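Section 7. Safe Practice for Tabletop Arms in Kitchen Work Areas

7.1 Scope

This section applies to every Vanden arm installed at a kitchen counter or food preparation table. It covers daily checks, the work area, and stopping the arm. Electrical installation is covered in Section 3. Operators must read both sections before their first session at the Fondgate site.

7.2 Before power is applied

1. Confirm that the emergency stop button is within reach of the operator's seat and is released.
2. Inspect the wrist cables along their full length. Replace any cable with a cut or flattened jacket.
3. Check that slack in the cables cannot catch on handles, utensils, or container lids when the wrist turns.
4. Make sure that the vents on the wrist housing are clear of dust and crumbs.
5. Test that both fingers of the gripper are firmly attached. Tighten the screws if there is play.
6. Enter the result in the station log and initial the entry.

CAUTION: Do not place a hand between the gripper fingers while the controller is on, even if the arm is holding still.

7.3 Preparing the counter

1. Put out only the items named on the task sheet, along with the fixed kitchen furnishings.
2. Stand tall items, such as bottles and canisters, toward the wall.
3. Use plush or plastic food for training tasks. Real food requires written approval from the site lead.
4. Leave kitchen appliances switched off unless the task sheet calls for them.
5. Set the speed limit to 20 percent for the first run of any new task.

NOTE: Long-handled utensils left standing in a pot count as tall items. Include them when setting the height limit in the Flavden control panel.

7.4 Starting position

Bring the arm to its starting position with the gripper over the counter and the fingers pointing down. Hold this position until the second operator has confirmed that the area is clear. 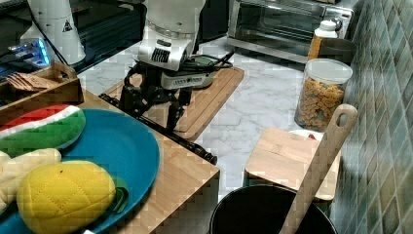 Yaqin Peng asked that the rule on confirmation be read strictly: the second operator should speak the word "clear" aloud, and a nod or a raised thumb should not be accepted, as the first operator's eyes belong on the arm at that moment. The request was adopted in April and applies to all shifts.

7.5 Stopping and leaving the station

1. Press the emergency stop at once if the arm touches a person, drops an item, or moves in a way the operator did not expect.
2. Wait for error code 33 to show on the panel before reaching into the work area.
3. Report the event to the shift desk at extension 3480 before restarting.
4. At the end of the session, park the arm, turn off the controller, and remove the key.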